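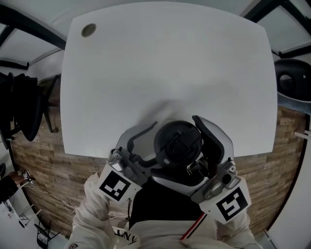 Plandwood Koto table, white: my review after 184 days

Posted by Maj-Britt Midtbø on Nov 9, 2024

I have waited with this review until I had used the table for a good while. When I was looking for a table myself, I found many reviews written on the same day the box arrived, and they were all happy. On the first day I was happy too. I am still mostly happy, but now I can also tell you what I would change.

The Koto is a big white table with one cable hole in the top. Plandwood sells it as a work table for the home. Mine measures 121 centimetres on each side, so it is deeper than a normal desk, and this was the reason I chose it. I translate technical manuals in the mornings and in the evenings I cut fabric and sew. For the first job I need space behind the keyboard for paper. For the second job I need simply as much flat surface as I can get. My old table from Betancur was long and narrow, and a piece of fabric always hung down on one side and pulled the rest with it to the floor.

Delivery and putting it together

The table came in two packages. The heavy one is the top, and I could not lift it alone. The driver was kind and carried it to my door, but the stairs you must solve yourself. I asked my neighbour and we took a rest on every landing. If you live high up and have no lift, please think about this before you order.

The legs are fastened with 12 screws. The holes were drilled in the right places, which I cannot say of the Betancur. The instructions are only drawings. Most of them are clear, but drawing four shows the leg from below and drawing five from above, and I turned one leg the wrong way and had to take it off again. The key that comes in the bag is short and hurts the hand. Use your own if you have one.

Put a blanket on the floor first and lay the top on it with the good side down. The drawings do not tell this.

From the opened box to the finished table I needed one evening, with a break for supper.

The top

It is plain white and matt, without any pattern. I was afraid of glossy white, as I sit near a window and my last white shelf threw the sun right into my eyes. The Koto does not do this. In the afternoon there comes a soft shadow over the middle and that is all. For sewing it is very pleasant to have such a calm surface under the work. Dark thread is easy to find on it. White thread is of course another story, and I have learned to put a dark towel under when I unpick a white seam.

The corners are slightly rounded. I would have liked them a little rounder still, but they do not catch on sleeves or on fabric, and when I walk past in a hurry I get only a small bruise on the hip and not a big one.

White shows everything. You should know this about any white table. Coffee rings are visible at once, and so are crumbs, pencil dust and the grey marks from the bottom of my old iron stand. Coffee goes away with a damp cloth if I do it the same day. Pencil goes away with a cloth and a drop of washing-up liquid. One time I left a blue marker pen without its cap lying on the table over the night, and this mark I could not remove with soap. I tried Gillix, the cleaning paste in the small tub, and after two rounds it became so pale that only I know where it is. But be careful with the paste. I rubbed too long in one spot, and when I look from the side I can see that this spot is a bit more shiny than the rest.

Hot things I have not tested on purpose. I always use a mat.

The cable hole

The hole is small and round and sits close to one of the corners, with a ring around it which lies flat in the top. When I wipe the table the cloth goes over it without stopping. I like that it is near the corner and not in the middle of the back edge, where so many desks have it. In this way it takes nothing from the cutting area.
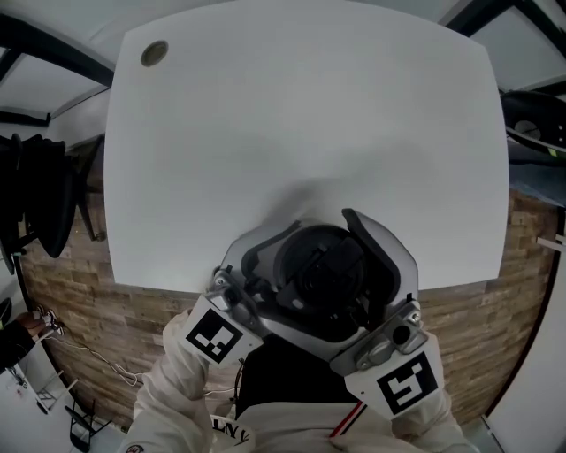 But there is only one, and it is small. The cable for my sewing machine has a thick plug and it did not go through together with the plug of the lamp. I had to put them through one after the other, first the thick one, and now both cables sit there together and there is no space for a third. My laptop cable therefore hangs over the edge. A second hole in the opposite corner would make this a much better table for people who change between two kinds of work, as I do. I wrote to Plandwood and asked if they sell the top with two holes. They answered politely that they do not.

You can also turn the table so that the hole comes where you want it. With equal sides this is easy, and I should have thought about it before I filled the room. In my case the socket is behind me on the left when I sit at the window, and for the first weeks I had the hole on the wrong side and a cable across the floor. Turn it before you put anything on it.

The ring is not white like the top. I mention it as a friend of mine did not like this and asked if I could paint it. I have not painted it. I stopped to see it after a week.

How steady is it

I was most worried about this with such a large top. When I write, nothing moves. When I sew slowly, nothing moves either. When I sew fast, for example long curtain seams, the table shakes a little and my cup makes small rings in the tea. It became better after I tightened the screws again in the second month. I would suggest to do this even if you do not feel that something is loose. Two of mine could be turned almost half a round.

My floor is old and not level, and the feet can be adjusted only a small bit. Under one leg I have a piece of folded card -- it has been there since the spring and works well.

If you lean with your whole weight on the middle of an edge, the top gives in slightly. I do this sometimes when I pin something on the far side. It has always come back, but I would not sit on the edge, and I would not let a child stand there.

Size in daily life

The depth is the best and also the most difficult thing with this table. I can lay out the front and the back piece of a blouse beside each other and walk around to cut. I can have the manual, the dictionary and the keyboard open at the same time. But I am not a tall person, and when I sit I cannot reach the far side. What I put there stays there. In September I found a letter from my dentist under a pile of patterns, and the appointment was in August.

It also needs air around it. If you put it against a wall, you lose the possibility to walk around, and then a narrower table is perhaps wiser. Mine stands with one side near the window and three sides free. The room is not large and the armchair had to move to the bedroom.

The height is fixed. For sitting it is good for me. For cutting while standing it is too low, and after an hour I feel it in the back. There are raisers you can buy to put under the legs. I have not tried them, as I fear that the shaking will be worse.

The price

I paid 400 euros, and the delivery was included. For me this is a lot of money for a table without a drawer. The Betancur cost less than half, and it served me for nine years, although I complained about it for eight of them. Would I pay it again? I think yes, but I would first measure the room with newspaper on the floor and leave it lying for some days, so that I learn where I walk.

What I would tell a friend

Buy it if you cut fabric or spread out large papers, and if you do not mind to wipe every day. Have a second person there when the box comes. Look at your plugs before you decide which cables shall go through the hole.

Look for another one if you need a place for many cables, if you want to stand at your work, or if your room is narrow.

From me it gets four stars of five. The missing star is for the second hole and for that little key.

Added later: a reader asked about the smell. There was some smell when I opened the boxes, like in a new cupboard. I had the window open for two nights and then I did not notice it more. She also asked if the legs can be taken off again for moving house. One of mine I have taken off and put back, as I wrote, and the screws held as well as before. All four I have not tried.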